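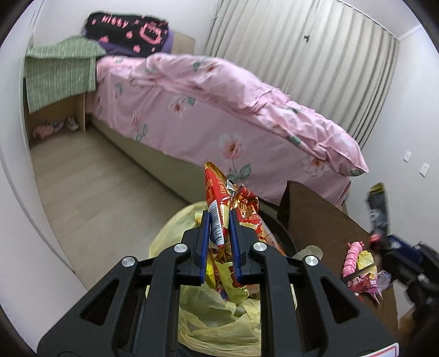 2/24/24 — site visit, Huvcombe sorting hall, morning group

The hall at Huvcombe takes mixed household recycling from the town and from Telville, 4 miles down the valley. It opens to the public twice a year, and the next date is in April. We were given ear defenders, an orange vest and a printed route map, and the walk took just under two hours.

## Reception floor

Lorries tip onto a concrete apron with a fall of one in eighty towards a central drain. A loading shovel feeds the hopper. The guide gave the intake for the previous week as 3,674 bags, of which 1,334 came from the Telville round. Bags are slit by a rotating drum with fixed blades. Tied bags go through more slowly than open ones, and full bags split more cleanly than half-full ones.

## Screening

The first screen is a trommel with two sizes of hole. Small items drop early, and this is where most sweet and crisp wrappers leave the line. They go out with bottle tops, till receipts and broken glass. The plant has no market for this fraction at present and it is baled for energy recovery.

The reason is mostly the make-up of the film. A printed snack wrapper is commonly a plastic film with a very thin metal layer, and the layers can't be pulled apart by any process used on this site. The guide passed round a scrunch test card: crush the wrapper in the fist, let go, and if it springs back it is probably metallised plastic. Foil stays crushed.

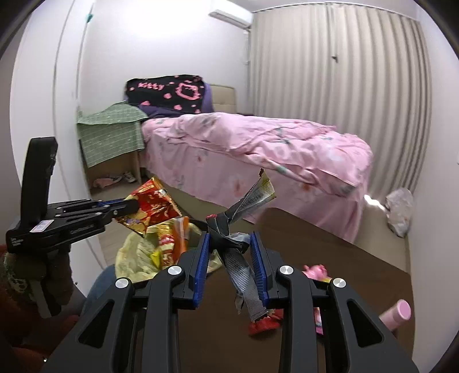 *Reading time: 2 minutes*

## Air and magnets

Past the trommel, the line rises to a gantry. An overband magnet lifts steel cans, and an eddy current unit throws aluminium over a splitter plate. The plate angle is set by hand and checked each shift. We watched one adjustment, a quarter turn on a threaded rod.

Light film is drawn off by a Triantafyllou air separator, fitted second-hand. It is the loudest item in the building — conversation is not possible within two metres of it.

## Baling and store

The baler is an Erero twin-ram. Film bales are tied with five wires, card with four. The yard holds 3,000 bales when full, stacked three high, with card under cover.

## Practical points

- Parking is on the verge opposite the weighbridge.
- The gantry stairs are open mesh. Flat shoes only.
- Toilets are at the gatehouse, none on the route.
- Tea was served in the canteen afterwards, payment by card.

The April visit follows the same route in reverse, starting at the bale store. Places are booked through the gatehouse.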